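# Leftovers rule: toss after 3 days or am I being wasteful?

**prarntonpeg** — 8 December 2020

Starting this one because my sister and I had a real disagreement over a pot of lentil soup and I need outside opinions.
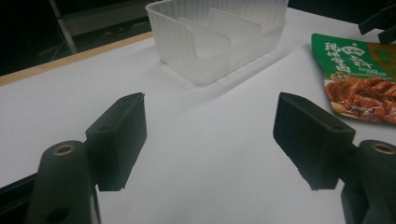
*My kind of container, the ribbed frosted ones.*

I cook big. Always have. Two adults and a teenager in this house, and I still make soup like I'm feeding a hockey team. So every week I have a fridge full of leftovers, and I've been going by the rule my mother used: three days, then out it goes. My sister says that's a crazy waste of food and she eats soup on day six without blinking. She says if it smells fine it is fine.

I don't love throwing food away, believe me. Last week it was half a pan of baked ziti and I felt bad about it all evening. But I also had food poisoning once, in July a few years back, from potato salad at a family thing, and I'm not signing up for that again.

So what do you all do? And do you label? I never label, I just remember (mostly).

---

**Cirkismont_Dan**

Four days for almost everything here. Cooked chicken, chili, casseroles, all of it. Day four is the "eat it at lunch or say goodbye" day.

I'm with you against the sniff test though. My understanding is the stuff that makes you sick isn't the same stuff that makes food smell bad. So your sister's nose is doing a different job than she thinks it is.

Labels: masking tape and a marker, on the lid. Takes me five seconds.

---

**oldstovehannah**

I'm going to be the bad influence. I'm 71, I've been eating week-old soup my whole life, and so did my parents. Soup gets boiled again when you heat it up! It's better on day five! My bean soup isn't even worth eating until day two.

Now, rice I'm careful with. And fish. Fish is next day or the cat gets it.

---

**Cirkismont_Dan**

> Soup gets boiled again when you heat it up!

Hannah, I love you, but reheating doesn't fix everything. Some bacteria leave toxins behind that survive boiling. That's the whole trouble with rice, and it's the same idea for other things that sat out too long.

---

**oldstovehannah**

Well then the trick is not to let it sit out, isn't it. Mine goes in the fridge the minute supper is done.

---

**Arnout Hermans**

Hannah has a point there. I cooked in a hotel kitchen for 13 years, and what went wrong was almost never the number of days. It was how the food got cooled. A deep pot of soup put straight into the fridge with the lid on stays warm in the middle for hours and hours. You could do everything else right and still have a problem.

What I do at home:

- Pour soup and stew into shallow containers, a couple of inches deep at the most
- Leave the lids cracked until it stops steaming, then close them
- If it's a big batch, stand the pot in a sink of ice water first and stir it now and then
- Never stack warm containers on top of each other

After that, three or four days in the fridge. If I know on day one that we won't get through it, half goes in the freezer right then. Freezing on day four because you feel guilty just gives you day-four soup later.

---

**prarntonpeg**

Oh no. I put the whole pot in. The whole big pot, lid on, every time. I've been so proud of my three-day rule and then I go and do that!

Arnout, do you really do the ice water thing on a regular weeknight? That seems like a lot when I'm also trying to get the dishes done.

---

**Arnout Hermans**

Only for a big pot. For a normal supper, shallow containers on the counter while I do the dishes, then in. By the time I've wiped the stove they're ready.

---

**zucchini_overload**

Can I complain about labels for a second? I bought a roll of those dissolving labels, used them for a month, and then my husband started writing things like "mystery" and "brown" on them. So now I have a freezer full of containers marked "brown." One of them was gravy. One of them was chocolate pudding. I found that out on mashed potatoes.

Anyway I went back to tape. And I write the date first, in big numbers, because the date is the part I need. I can usually work out the food by looking.

---

**Pennington_Lou**

I'm going to disagree with pretty much everybody. I think three days is too strict AND I think labels are fussy. We're a family of five and the answer at our house was to cook less. Seriously. I kept a list one month of everything I scraped into the trash and nearly all of it was stuff I had made double of "to be smart." We weren't eating it. Nobody wanted chili four nights running.

Now I cook for the number of people at the table plus one lunch. That's it. The fridge is half empty and I can see what's in there.

---

**zucchini_overload**

Lou, that works if you like cooking every night. I work until seven. If I don't have something made ahead, we're having cereal.

---

**Pennington_Lou**

Fair enough, I'm home by four. But then I'd say make ahead and freeze it, don't make ahead and leave it on the shelf hoping.

---

**oldstovehannah**

Cook less! I tried that when my kids moved out. I'd stand there with my smallest pot and somehow there'd still be enough for eight. I don't know how to make a small soup. One onion turns into two and there you go.

---

**prarntonpeg**

Hannah, that's me exactly. I start with a reasonable plan, and then there's half a bag of carrots looking sad so those go in, and the end of the celery, and then it needs more broth to cover.

Lou, I like the trash list idea though. I might try it in the new year. I'm a little scared of what it'll say.

---

**Cirkismont_Dan**

We did the trash list! Ours was nearly all salad greens and heels of bread. Hardly any leftovers. So we'd been arguing about chili for years when the real money was going out in slimy spinach. Bread heels go in a freezer bag now and turn into crumbs when the bag gets full.

Still haven't solved spinach.

---

**marigold_kate**

Spinach: paper towel in the box, box upside down, change the towel when it's damp. I get an extra few days out of it. And when it starts looking tired I freeze it and it goes into soup. (Sorry, Peg, that's how you end up with eight servings.)

On the original question, I go by what it is:

| Food | How long I keep it |
|---|---|
| Soup, stew, chili | 4 days |
| Cooked chicken or turkey | 3 days |
| Plain rice | next day |
| Fish | next day |
| Pasta with sauce | 4 days |
| Anything that sat out on a buffet | don't bother |

That's stuck to the inside of my cabinet door so my kids quit asking me. They still ask me.

---

**Arnout Hermans**

Good table. I'd add that it depends on your fridge too. Buy a cheap thermometer and stick it on the middle shelf overnight. Mine at the old apartment in Prititberg was sitting at 46 and I had no idea, the dial said "cold." You want it at 40 or under. Don't keep milk in the door either.

---

**Pennington_Lou**

Where else would the milk go?? It's the only place it fits!

---

**marigold_kate**

Bottom shelf, at the back. I fought it too. The milk does last longer.

---

**Pennington_Lou**

I have a 27-year-old fridge with a shelf that's held up by a soup can. The milk is staying in the door.

---

**zucchini_overload**

Question for the container people, while we're here. Glass or plastic? I've been slowly switching to glass but they weigh a ton and I've chipped two already. My plastic ones all went orange from spaghetti sauce.

---

**prarntonpeg**

Plastic for me, mainly so I can see how full it is without opening everything. Tomato stuff I put in old glass jars. And I don't microwave in the plastic, I dump it on a plate. I had one go all warped on me once and the lid never fit again.

---

**Cirkismont_Dan**

Glass for the oven, plastic for the freezer, and get everything in ONE size so the lids match. I donated 17 odd lids last spring. No bottoms, just lids. I hope somebody out there has the bottoms.

---

**oldstovehannah**

Margarine tubs. Free, and you don't cry when your nephew doesn't bring them back.

---

**zucchini_overload**

My grandmother did that and you'd have to open six of them to find the margarine.

---

**prarntonpeg**

Okay, reporting back because I did my homework. Made split pea soup tonight. Poured it into shallow containers the way Arnout said, lids cracked, did the dishes, put them in. Half went to the freezer with tape on it, date first. I borrowed a thermometer from next door too and it's on the middle shelf now, so I'll know in the morning.

I called my sister and told her about the toxins. She said she's had six-day soup for lunch twice this week and feels great. So we're calling it a draw for now, but I'm bringing the food at Christmas.

---

**Cirkismont_Dan**

Post the fridge number when you have it. I want to know if mine's the only warm one. It was 43.

---

**prarntonpeg**

Morning! 41. Turned the dial down a notch and I'll check again tonight.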